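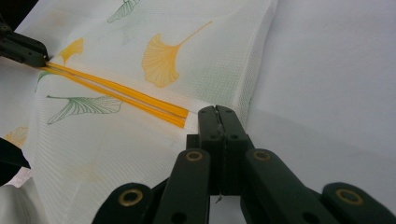 细网布做的袋子怎么洗,才不容易勾丝?

空袋翻面,拉链拉到头,凉水加一点中性洗涤剂,用手按压几遍,再平铺晾干。别拧,别跟带魔术贴的东西放在一起。

阅读 3000 · 收藏 22 · 评论 6

我对网眼袋的感情,是从一件毛衣死后开始的。毛衣是深灰色,领口已经松了,我本来打算再骗它一个冬天。结果它在洗衣机里跟一件文胸的钩子打了一架,文胸赢了。那天晚上我坐在阳台的小板凳上,把毛衣从钩子上一针一针往下摘,摘到后来发现摘下来的部分已经可以单独算一件了。

第二天我就去买了洗衣袋。准确地说,是买了一套洗衣袋。再准确一点,是买了一套Duline的,大中小都有,另外送一只圆筒形的,说明纸上写着“适用于多种衣物”,这句话跟“适用于人类”一样,信息量很足。

从那以后家里的网眼制品就开始自行繁殖。洗衣机旁边的挂钩上有,行李箱里有,厨房装大蒜的有,浴室晾搓澡巾的也有。搬家的时候我把它们全掏出来堆在床上,堆得像捕了一天鱼回来,鱼没有,网倒是很丰盛。

趁着换季,我花了一个下午整理这堆东西。起因很不体面:我想找一只袋子装丝巾,伸手进抽屉,拉出来一长串,拉链头咬着网眼,网眼缠着抽绳,抽绳上还挂着一只袜子。袜子是夏天丢的。它的另一半在九月就已经被我扔了,当时还颇有几分壮士断腕的意思。

先说分类。我的原则是按孔的大小分,不按袋子大小分。袋子大小一眼就看得出来,拿错了顶多塞不下;孔的大小拿错了,后果要等洗完才知道。

粗网的归一堆。粗网透水快,洗得干净,装毛巾、运动裤、帆布包都行。缺点是细的东西会从孔里伸出来。我有过一条睡裤的绳子从粗网里钻出去,在滚筒里跟其他衣服交了一路朋友,出来时整桶衣服手拉着手,要拿只能一起拿。

细网的归另一堆。细网的孔密,要凑近了才看得出格子,装内衣、丝巾、薄针织衫。印银杏叶的那块白网布就是细网,叶子有黄的有绿的,叶脉一根一根画得很细,中间斜着一道亮黄的条。我第一眼看上它纯粹是因为好看,跟洗衣服没有半点关系。我这个人买实用的东西从来靠好看,买好看的东西却总要给自己找一个实用的理由,一辈子都在这两个柜台之间来回退货。

还有一种夹层的,外面粗网里面细网,摸起来有点厚。说是给文胸用的。我试过,确实不勾,也确实不太干净,洗完拿出来闻一闻,有一种“洗过,但没有用心”的味道。后来我改成水位加高一档,装少一点,好了些。

分完类就该洗了。很多人觉得洗衣袋天天泡在洗衣粉里,还用得着洗?我以前也这么想,直到有一次把一只白袋子翻过来,看见拉链两边的缝份里塞着一圈灰色的毡子,质地均匀,厚薄一致,手艺比我外面买的毛毡杯垫还强。那都是衣服掉的毛。它们被水冲到角落,越积越实,下一次洗黑裤子时再慷慨地还给你。

我的洗法很土。空袋翻面,先干着用旧牙刷沿缝份刷一遍,毛絮干的时候好弄,一湿就赖在那里。再放进盆里,凉水,倒一点中性洗涤剂,按一按,泡到我把一集电视剧看完。捞出来,冲,别拧。细网最怕拧,一拧就有方向了,干了以后整块布往一边斜,拉链再也拉不直,像一个人落枕。

晾也有点讲究。挂着晾会在夹子那里留两个尖,像猫耳朵,可爱是可爱,装东西时不太对劲。我现在一律摊在晾衣网上。对,晾网袋用的也是网。家里就是这样慢慢失控的。

晒干以后,有几只明显发黄。白网布发黄是常事,我试过小苏打,试过白醋,也试过把两样一起倒进去,看它们热热闹闹冒了一阵泡,除了我开心之外没有任何用处。后来老老实实用彩漂粉泡,白了一点,印花没掉。漂白水我不敢碰带图案的,素白的可以,稀释得淡淡的,泡一会儿就捞。

接着说拉链。网眼袋九成的命都送在拉链上。

便宜袋子的拉链有两种死法。一种是拉头脱了,在布带的一端来去自由,你拉它走,牙齿一颗都没合上。另一种是拉头没事,但洗着洗着自己开了,衣服全跑出来,袋子空荡荡地漂在旁边,像一个没看住孩子的家长。第二种的解决办法是找拉链尾端的那个小松紧套,把拉头塞进去。我用了很久洗衣袋才知道那个小套子是干什么的,此前一直以为是厂家缝多了一块,还剪掉过两个。

剪掉之后怎么补救呢?用一截宽松紧带,对折,缝在拉链尽头,留出刚好容得下拉头的宽度。我缝得很丑,线还用错了颜色,但洗衣机不看这些。

拉链发涩的,用蜡烛擦几下就行,铅笔也可以,只是白袋子用铅笔会留下灰印子,看上去又像没洗。拉头松的,用尖嘴钳在两侧轻轻夹一下,左右各一下,千万轻。我夹坏过,一使劲它就抱死了,从此那只袋子永远开着三分之一,现在装大蒜,岗位倒也合适。

再说破洞。网布破洞分两种,一种是勾丝,一种是真破。勾丝的别剪线头,用手把周围的网往四面抻一抻,线会缩回去一些,缩不回去的用针从背面挑进去。真破了,洞比指甲小的,拿同色的线绕着洞边走一圈,抽紧,打结,成一个小疙瘩。好看谈不上,但它会变成袋子身上最结实的地方。洞比指甲大的,我建议放弃洗衣这份工作,调去做收纳。

我确实试过给大洞打补丁。从一只退役的袋子上剪一块网布,叠在洞上,沿边缝。理论上无懈可击。操作的时候两层网格互相错开,看久了眼前全是波纹,针下去不知道扎在哪一层,缝完拎起来,发现把袋子的正面和背面缝在了一起。那只袋子后来也去装大蒜了。我们家吃不了那么多大蒜。

要自己做的话,网布可以按米买。我在Suvarna布行买过一次,店不大,卷起来的布一直竖到天花板,店家量布的手势很潇洒,剪刀一推到底,到我手里就成了锯齿。裁网布有几个心得,都是拿布换来的:

裁之前在下面垫一张旧报纸,连报纸一起剪,布不会跑。别用画粉,画上去全漏到孔里了,用夹子标位置。边一定要包,网布虽说不怎么脱线,裁口会扎人,内衣遇上扎人的边,等于没装袋子。装拉链的时候针距放大一点,针脚太密,网格就被扎成一排虚线,一扯便整齐地撕下来,像邮票。

我做成的那一只,拉链装得有一点波浪,关上以后会微微咧嘴。我妈看了问是不是故意的。我说是。

然后是怎么用。道理说明书上都有,我补几条它没写的。

装六分满就够。塞满的袋子在滚筒里会团成一颗球,甩干的时候咚咚咚往壁上撞。我家那台Nellis转速能开到1000,有一回我把一条浴巾整个塞进中号袋子,它走到最后一程,机器自己从墙边挪到了厕所门口,我在里面,出不来。从那以后浴巾一律裸奔。

一只袋子装一类。袜子跟袜子,内裤跟内裤。听起来麻烦,好处在晾的时候,拎出来一倒就是一家人,不用满桶找。我现在睡前把脱下的袜子直接丢进挂着的网袋,攒够一袋拉上就扔进机器,从此袜子再没有单身过。找回来的那只夏天的袜子除外,它的事我比较愧疚。

防水的衣服不要装网袋,也不要机洗甩干,雨衣、冲锋衣都一样,水兜在里面甩不出去,机器会跳。羊毛衫叠好再进袋,别揉成一团塞,袋子要跟叠好的衣服差不多大,让它在里面没什么好翻的。带亮片的翻过来装细网,洗完在袋底捡亮片,捡到多少算多少。

至于毛绒玩具,装进去之前做点心理准备。我把一只兔子装进细网袋,它的脸贴在网上,隔着滚筒门一圈一圈地看我。我只好去客厅坐着。

出门我也带网袋。行李箱里的衣服我用大号的分,干净的在一边,穿过的在另一边,回家那袋穿过的连袋子一起倒进洗衣机,拉链都不用开。这个办法我觉得很聪明,唯一一次出事是两个袋子拿反了,把一袋干净衣服洗了一遍,然后第二天穿着穿过的衣服去上班,一上午都觉得自己今天格外放松。

小号的装充电线和药。网布看得见里面,过安检翻东西的时候不用把一切都摊到传送带上。缺点也是看得见里面,我有一次在Komeda车站候车,隔着网袋让对面的人把我的肠胃药看了个清楚。他往旁边挪了一个位子。

最后是收。收才是这个下午真正难的部分。我试过叠成方块竖着放,网布滑,叠好三只,第一只已经在散步了。试过卷,卷起来要皮筋,皮筋勾网眼。现在的做法是大的套小的,全部塞进最大那只,拉上,挂在洗衣机侧面。要用哪只就伸手进去摸,粗细一摸就知道。印银杏叶的我单独搁在抽屉最上面,平平地铺着,底下垫了一张硬纸板,免得压出折痕。它现在装丝巾。丝巾只有一条,还是人家送的,我一年戴不到两回,但每次开抽屉先看到一片黄的绿的叶子,心情会好那么一小会儿。

退下来的几只我没舍得全扔。一只剪开,包住浴室地漏底下那层,接头发,换得勤。一只套在吸尘器管口,用皮筋箍好,专门在地毯上找掉了的耳钉,耳钉没找到,找到了两颗米。还有一只装肥皂头,吊在水龙头上搓手用,泡沫很多,样子很穷,我很喜欢。

整个下午做完,天已经黑了,丝巾的事我差点忘掉。晚饭吃的是炒青菜,放了很多蒜。

分享 22 · 喜欢 900 · 转发到朋友圈

读者评论

匿名读者:那个小松紧套!!我刚才去阳台看了,我家每一只都有,我用了好多年,一次都没塞过。

路过的:请问细网的可以进烘干机吗?

博主回复:我不放。低温试过一次,网布没事,边上的包边缩了,整只袋子皱成一朵木耳。要烘的话先看洗标,没有洗标就当它不行。

爱洗衣服的南方人:梅雨天细网袋会发霉点,楼主说平铺晾,可我们这儿平铺三天都不干。我都是先用干毛巾卷起来压一压,再对着风扇吹,拉链一定拉开。

博主回复:学到了,干毛巾卷这个好,我之前都是甩手甩干,墙上全是水点子。

匿名读者:大蒜装在粗网袋里会发芽吗?

博主回复:会。我家的正在发。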